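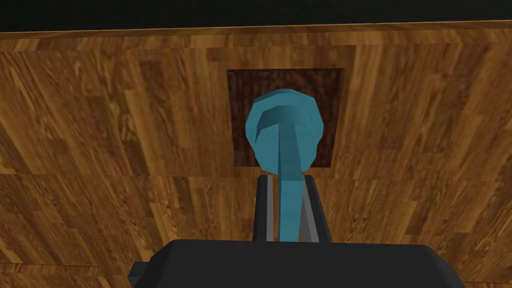
*Rendered wooden boards with a honey-brown grain. Image: Fistia.*

**Fistia opens second trade finishing depot at Tunomness**

TUNOMNESS, 17 April 2024 – Fistia, the supplier of oils, waxes and hard finishes for interior timber, has opened a trade depot at Tunomness. The site holds stock for flooring contractors, joinery shops and maintenance teams, and replaces the weekly van delivery that has served the area until now.

The depot has a floor area of 636 square metres. Two thirds is given over to racked storage, and the remainder is divided between a trade counter, a tinting room and a bay for returned containers. Solvent-based products are kept in a separate fire-rated store with its own extraction and a bunded floor.

Stock at opening covers 481 product lines, including the full range of Fistia floor oils, the Uchida range of water-based lacquers, and abrasives, pads and applicators. Lines ordered before noon are ready for collection the same day. Orders for tinted products are ready on the next working day, or on the day after that where the batch is larger than 40 litres.

**Tinting and batch control**

Tinted oils are mixed by weight. Each batch is given a number which is printed on the tin, the delivery note and the invoice. A sample of every batch is kept for two years, so that a contractor returning to a floor for repair can order a match against the original mix. Batches mixed at the existing Fistia depot carry the same form of number and can be matched at either site.

Customers asking for a colour match to an existing floor should bring a piece of the same timber, sanded to the grit that will be used on site. Matches made against photographs, printed samples or screen images are not offered. Species and sanding grit both alter the final shade, and a match made on oak will not hold on pine or beech.

**Uchida lacquers**

The Uchida range is stocked at Tunomness in matt, satin and gloss, in five-litre and ten-litre containers. Fistia has distributed the range since last July. The two-part versions are sold with the hardener packed separately, and the parts must be used in the proportions given on the label. Part-used hardener cannot be returned.

The matt lacquer has been reformulated for this year. The new version has a longer open time, which makes lap marks less likely on wide floors, and needs a longer interval before the second coat. Data sheets for the old and new versions are both available at the counter. The two should not be mixed on one floor.

**Returned containers**

Empty metal and plastic containers supplied by Fistia may be returned to the depot free of charge. They must be drained and closed. Containers holding liquid residue are accepted only with a completed waste form. Oily cloths are not accepted in any quantity, and should be laid flat to dry outdoors or stored under water in a lidded metal bin before disposal.

The returns bay has been sized for 3,000 containers a month. Metal containers are crushed on site and baled. Plastic containers are sorted by type and sent on for shredding.

**Worker scheme**

Account holders at Tunomness may register staff under Worker, the Fistia scheme for named collection. A registered person can collect against the firm's account on showing a Worker card, without a separate purchase order. Spending limits are set by the account holder for each card and can be changed at the counter or by telephone. Existing Worker cards are valid at the new depot and do not need to be reissued.

**Opening hours and access**

The depot is open from 7 am to 5 pm on weekdays and from 8 am to noon on Saturdays. It is closed on public holidays. Vehicles up to 7.5 tonnes can load at the front doors. Larger vehicles should use the rear yard and must book a slot in advance. Retail sales are not offered at this site.

Delivery from Tunomness to local addresses will begin in July. Until then, customers who need delivery should continue to order through the existing depot, where the current charges and cut-off times remain in force.

**About Fistia**

Fistia supplies finishes and related sundries for timber floors, stairs, worktops and fitted furniture. It sells to trade customers only.

**Press contact:** Fistia press office, Tunomness depot

ENDS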